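4. The open day at Clornden

Most of what we know about Pinano at this point comes from long, quiet sessions with only the two of us in the room, so when Bucur offered to let us hold an open day I said yes before I'd really thought it through. Zamfira Cozma had thought it through, and she wanted a rule: visitors could ask for any job to do with drinks, and we'd try it, and whatever came of it would go into the paper. I'm glad she insisted (I was less glad on the morning itself!). The invitation went out to about 300 people in and near Clornden, and it promised a humanoid working in an ordinary small room with a desk and a fridge in it, which is pretty much what they got.

I should say a bit about the room, as it matters more than I expected when I wrote the first plan. In our own lab everything is spread out, and the robot can come at a surface from whichever side it likes. At Clornden the furniture stands close together. The corner of the desk all but touches the fridge, and a planner that wants a nice wide approach is going to be unhappy there. We'd talked about pulling the desk away from the wall and in the end we left it be, partly for the sake of the test and partly because visitors kept telling us their own kitchens were worse. One woman said hers had a fridge you could only open after moving a chair, and I wrote that down for the next study.

Shiny surfaces were my other worry. The fridge has a silver door with clear protective film on it, and film like that throws pale highlights and dark streaks about. The depth estimates we get from such a surface are poor. They jump from one reading to the next, and the robot can end up believing that the door is a hand's width nearer than it is. White desk tops are hard in a different way, being so plain that there's hardly anything to lock on to. A speck or a smudge is a help.

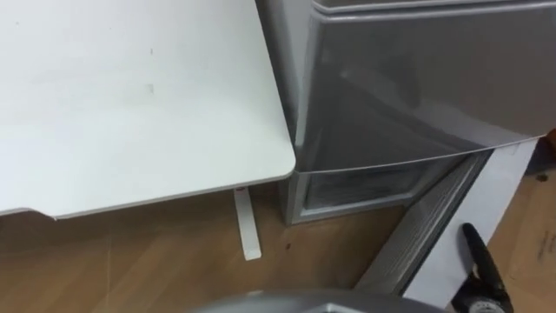 Figure 3. Desk corner and fridge door, seen from the head of the robot. Note the reflections in the film and the narrow gap between the two.

For the demonstration itself we kept to bottles. I'd hoped to offer cups as well, but the Funport hand model we use was trained on 1,000 grasps and very few of those were cups, so Zamfira talked me out of it. A bottle is a friendly thing for a first public outing. People know what one weighs and how it ought to be held, and they can tell straight away when a grip looks wrong, which makes them much sharper critics than I am after a year of watching the same hand open and close. Clear plastic is awkward for the vision side, though a coloured drink and a bright cap both help a good deal.

We ran the session in 2 parts with a break for tea. In the first part I chose the tasks and talked over them, far too much according to Zamfira. In the second the visitors chose, and this was the better half by a long way. They asked for bottles to be held at a slant, passed over the desk, held out and kept there. They wanted to know why the other arm moved when only one had a job to do, and I gave a rambling answer about balance that I've since tidied up in Section 5. Several asked about the cables as well. Yes, the robot works with them attached, and yes, they limit how far it can turn, so the tasks were laid out with that in mind.

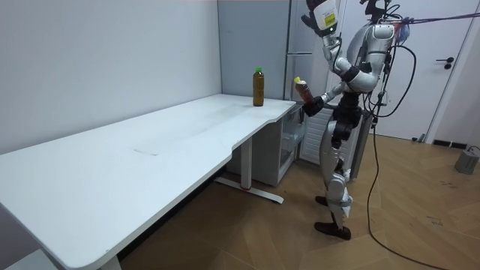

Paraschiva Mocanu wrote to us afterwards that she'd have liked fewer words from the front and more waiting. When the hand stops, she said, let it stop, and let us stand there and wonder whether it has finished or is still thinking, because at home there won't be a researcher talking over the gap.

I've come round to her view. Our questionnaire asked whether the robot seemed safe, useful and quick, and it had nothing at all on whether people could tell what it was doing. For the January session we've added that question, and I've agreed to keep my mouth shut for the first ten minutes. Zamfira will be holding the watch.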